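2023-11-13
By R. Selvanayagam
Print this page | E-mail this page

The Wenari school taught the thrust in 52 parts. The student learned them in order, with a blunt blade, and was not permitted part two until part one had been done 515 times without correction.

She reached part 30 in July. It concerned the rear heel. The instructor from Virkitz placed a coin under it and told her to lunge. The coin moved. He put it back.
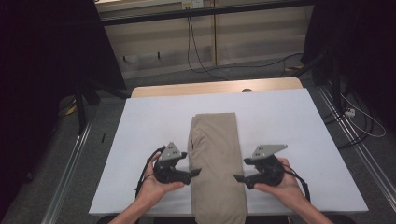
By evening the coin had moved 90 times. He entered the number in the ledger and closed the hall.

She stayed and read the older pages. The founder, Bellov, had recorded his own training in the same columns. Parts one to 29 were complete. Beside part 30 he had written the date and a single figure, then nothing for two years.
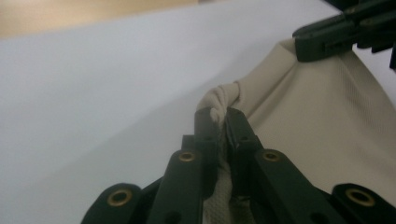

After the gap the entries resumed at part 31. The total for part 30 had never been filled in.

She put the ledger back on its shelf, set the coin on the floor and took her guard. The heel came down flat. She extended the arm first, as part 12 required, and let the front foot follow. Then she looked at the coin.

Print this page | E-mail this page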